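# The Star Goes Last

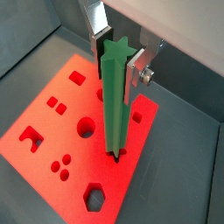

*The Mahama Review, no. 40, p. 218*

The Rallholm High robotics club had 460 dollars, one arm on loan from the district, and Tobias Montoya, who had promised the principal a victory by July.

"Squares went in," said Abla Darwish, reading her notes. "Circle went in. Hexagon went in after you swore at it."

"I encouraged it."

The star was the problem. A circle doesn't care how you turn it. A star has opinions, and the arm had carried the green one over to the red board all afternoon with the dignity of a waiter bringing the wrong soup.

"My cousin did this when he was two," Tobias said.

"Did your cousin have over 800 lines of code?"

"He had a cracker."

She changed one number, the wrist angle, and didn't tell him which way. The arm swung out, closed its fingers just under the star's flat top, and started down. Tobias stopped chewing. At the board it slowed to the speed Abla had typed in at lunch, back when she still believed in caution.

The tip met the hole.

"Is it in?" he whispered.

"It's touching."

"Touching is in."

"Touching is touching, Tobias."

Across the gym, the team from Biswood was packing up its trophy case — they had brought their own — and had drifted over to watch. Abla kept one hand over the stop button and let the arm go on down.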